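Notumetti plans second purchase of hand-held grippers

The Notumetti project will buy more hand-held grippers before the end of the year, after its equipment budget was approved in December. The project records everyday tasks in family homes, and until now it has worked with a small number of tools that pass from one home to the next.

Teófilo Quispe, who prepared the budget, said that the order is for 50 grippers, enough for 25 pairs. They will be delivered in two parts, so that the team can check the first part before the second is paid.

"We discussed for a long time if we should buy fewer and keep money for repairs," said Mr. Quispe. "In the end we divided it. The repair line is smaller than I wanted, but it is there, and it is only for repairs."

The plan is based on the home visits made until now. The project has a list of 193 homes where a family has agreed to take part, and 121 of them have been visited at least once. With the present tools, the remaining visits would continue far into next year. Cristian Palomino, who arranges the visits, said that two families have already asked to be moved to a later month, and he expects more such requests if the waiting time does not become shorter.

Most of the work is done at the kitchen or dining table, with things that the family already has at home. A usual session is to move fruit between a tray and the tablecloth, to sort vegetables, or to put bottles and jars back in their place. The operator works with one gripper in each hand, so a visit needs a complete pair, and one damaged tool stops the work for that home.

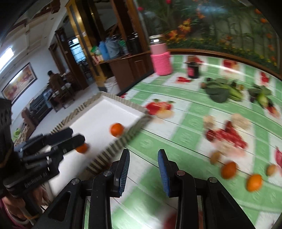 What the budget includes

The grippers are the largest part, but not the only one. The plan also has money for spare finger pads, hard cases for transport, chargers and storage disks. The disks were added late, when Ekik, the company that keeps the recordings, informed the project that its price for storage would change.

A further 2000 dollars is set aside for small costs at the homes. This covers fruit and vegetables when the family prefers not to use their own, and also the replacement of a plate or a glass if one is broken. Mr. Palomino asked for this line himself. In the first months the operators paid for such things from their own pocket and brought the receipts later - sometimes much later.

Two suppliers sent offers. Prurnau had the lower price for each gripper, but its offer did not include spare pads, and the delivery time was longer. Inga included the pads and one day of training for new operators. The choice between them is still open, and Mr. Quispe said that he has asked both for a new offer with the same list of parts, in order to compare them correctly.

Renting was considered as well. For a project of a few weeks it would be cheaper, he said, but for the planned period the rent would pass the price of buying before the visits are finished.

Training of new operators will begin when the first part of the order has been checked. Families on the list do not need to do anything at present. Mr. Palomino will call each of them to agree on a new time, and those who have waited the longest will be called first.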